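5. Kill switch and safety lanyard

5.1 Before you start

The Flodex kill switch stops the engine when the helmsman leaves the driving position. It must be fitted and tested before the boat is used for the first time, and tested again at the start of each day afloat.

You will need the switch body, the red lanyard with its clip, the spare clip, the two-core cable and the 3 mm hex key supplied in the bag. Check that the number on the switch body ends in 3723. Switches with any other ending are made for twin-engine boats and will not work with this cable.

CAUTION: Turn the battery isolator to OFF and take out the ignition key before touching any wiring.

5.2 Fitting the switch

1. Choose a flat place on the console within easy reach of the wheel. The lanyard must not cross the throttle lever at any point in its travel.

2. Hold the paper template against the console and mark the centre hole and the two screw holes.

3. Drill the centre hole first. Clear the swarf away before going on.

4. Pass the cable through from the front and push the switch body home. The arrow on the collar points up.

5. Fit the two screws and tighten them by hand with the hex key. Do not use a power driver – the collar will crack.

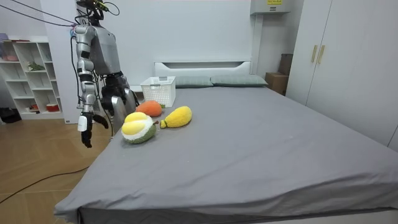

6. Behind the console, join the two cores to the stop circuit of the engine. On Onholm engines these are the black and the black/yellow wires. On Galtholm engines built before the change of loom, use the adaptor lead, part 1969, sold separately.

7. Tie the cable to the existing loom every 7 cm. Leave a small loop behind the switch so that it can be drawn out for inspection.

Note: If your boat already has a switch from another maker, remove it completely. Two switches in the same circuit can hide a fault in one of them.

5.3 Testing

Carry out this test with the boat tied up, the engine in neutral and water reaching the cooling intake.

1. Push the clip on to the switch until it clicks.

2. Start the engine and let it settle at idle.

3. Pull the lanyard sharply. The engine must stop within 3 seconds.

4. Try to restart with the clip off. The engine must not run.

5. Refit the clip, restart, and repeat the test twice more.

CAUTION: If the engine keeps running at any stage, turn it off with the key and do not use the boat. Go to the fault table in section 9.

5.4 Wearing the lanyard

Fasten the lanyard round your thigh or to the strong loop on your lifejacket. A wrist is less suitable on boats with a wheel, as the cord can catch on the spokes. Never tie the lanyard to the seat or the grab rail.

Show at least one other person on board where the spare clip is kept and how to restart the engine with it.

5.5 Care and storage

Rinse the lanyard in fresh water after use at sea and hang it up out of the sun. Replace it if the coil no longer springs back or the outer cover is split. Replacement lanyards can be ordered from the Conceição service desk.

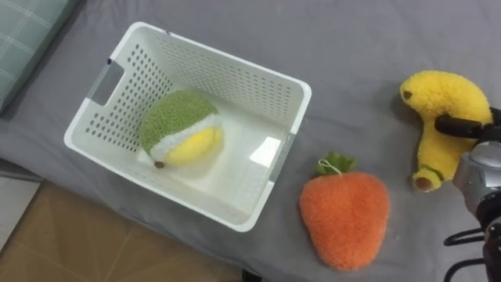
Fig. 5: White plastic laundry basket and light grey fabric.

At the end of the season, take the clip off the switch and store it dry. Put a smear of silicone grease on the switch plunger and work it in and out a few times. Do not use petroleum jelly, as it swells the seal.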